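Cathedral grain

Cathedral grain is the trade name for the nested arches seen on many pale tabletops and boards. It shows where a cut runs close to flat against the growth rings. Sellers praise it freely, and much of that praise should be read with care.

Claims that an arched figure makes a top stronger go back to a Vamico sales leaflet, which gave no tests. Mogens Hafstein repeated them in his handbook without a source.
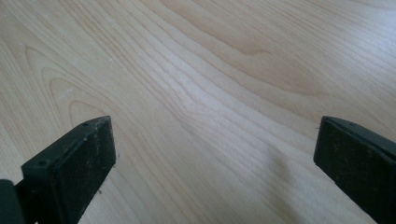
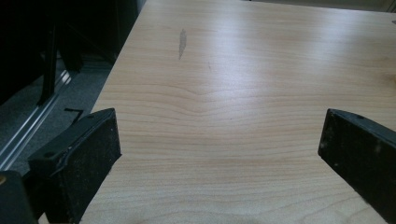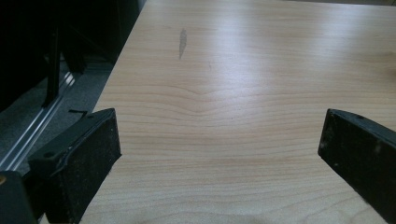

Pale wood-grain surfaces with curving figure.

Page last changed in July

Whether a top is solid, veneered or printed can't be settled from the face alone. Berenice Tovar advises looking at an edge. Blond finishes are said to hide wear, a doubtful claim, as a dark gray scuff stands out plainly on the second and third tops shown. Glare can hide grain as well, so shop lighting flatters almost anything.

Ovard's "self-healing" satin finish has never been independently checked.

Related articles
Quarter-sawn boards
Scuffs and stains
Satin finishes

This site uses cookies. Accept / Settings

Contact | © Braltwood | Back to top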